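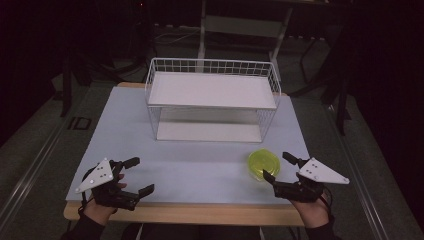
**Haworth household reuse scheme to open second collection point**

23 Jan 2021

The Haworth household reuse scheme will open a second collection point at Suris House in May, following a year in which demand for donated kitchen and storage goods rose sharply. The new point will take small items such as racks, crockery, lamps and shelving. Furniture will continue to be handled at the existing depot on Warum Lane.

The scheme passed on about 2000 items to local homes last year. Most went to people moving into a first tenancy or leaving temporary accommodation. Requests for storage goods grew faster than those for any other category, and the waiting list for them stood at 44 households at the end of December.

Work on the ground floor of Suris House will begin shortly. It includes a wider entrance, a new sorting area and a separate room for checking electrical goods. The cost is being met by a grant from the Grirnilari Fund, which has supported the scheme for five years. The lease on the building has been signed and the current tenants of the upper floor are not affected.

Residents wishing to donate are asked to clean items beforehand and to remove any loose fittings. Wire and metal goods are accepted if they are free of rust and stand level. Mattresses, gas appliances and children's car seats cannot be taken at either site. Donations should not be left outside the building when it is closed.

Households in receipt of a referral may choose goods without charge. Other residents may buy remaining stock at a fixed price, and the income will go towards the running costs of the delivery van. Referrals can be made by housing officers, health visitors and schools.

Opening times for Suris House will be published in the spring. An information leaflet has been sent to 500 addresses nearest the building, and further copies are held at Haworth library and at the Warum Lane depot. Collections from Warum Lane continue as normal while the work is carried out.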